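Filed under: Work & Tech

Right, a few of you asked what my job looks like now we've got robots on the strip-down benches at Keogh, so a thread. I've been taking old workstations and servers apart at the Sudville site for 4 years and I still like it, before anybody asks!

1/ What we do: offices clear out their machines, the machines come to us, and anything worth having gets pulled and tested. Memory first, then processors, then drives. The last big batch was 3,186 machines from one customer. By the end of that my thumbs were finished (memory clips are murder on the thumbs, every person on our bench will tell you the same).
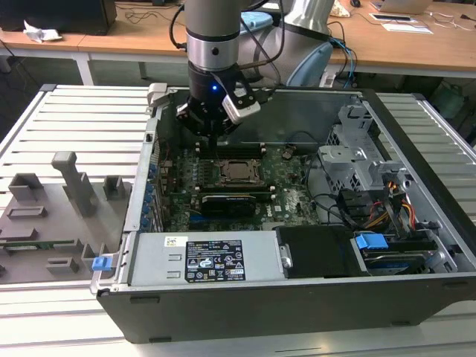
So when they told us in June that the arms were coming, my first thought was my rota and my second thought was my thumbs. Nobody lost hours in the end, but it did change who does what. There used to be 5 of us unclipping and unscrewing all day. Now two stay on the benches and the rest of us are on testing and grading, which used to be the job you only got if you'd been there forever.

48 shares · 17 comments

2/ 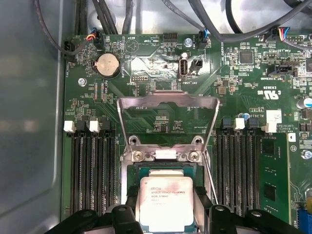
Processors are the bit I was most protective of. I learned on scrap boards for weeks before anyone let me near a good one, and I bent plenty of pins in that time, sorry Keogh. You get a feel for the lever and you don't want to hand that over. A Xeon like the E5 there, sitting with the bracket up, is where I'd always hold my breath a bit. I still do, only now I'm holding it for somebody else's fingers, and I've got my hand near the stop button.

3/ The noise is different too. We used to have the radio on and chat across the benches, and now you're more spread out, so you have to go and find people. I miss that more than I thought I would. On the plus side I go home and can open a jar. 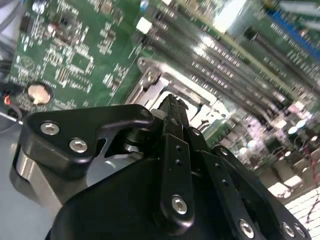 Eamon McGrath replied that it's all very well while the orders are coming in, but what happens to the new starters if the easy jobs have gone, because that's how he learned. Fair point, Eamon, and I haven't got a good answer. We've asked for trainees to get proper bench time by hand before they go anywhere near the Pelliler software. It's been written down, at least.

4/ Things I'd ask for if your place is getting them: time to train that isn't your lunch break, a say in where the stop buttons go, and your new job title in writing. We got the first two. Still chasing the third.
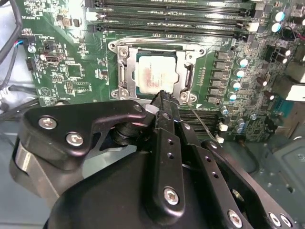 5/ Pay, because you're all going to ask

Testing is a grade up, so yes, I'm on a bit more. The two on the benches aren't yet, and they should be, they're minding machines and still doing all the awkward cases by hand. It's going to the next staff meeting on 9th August and I'll add to this thread after.

900 likes · 62 comments · Share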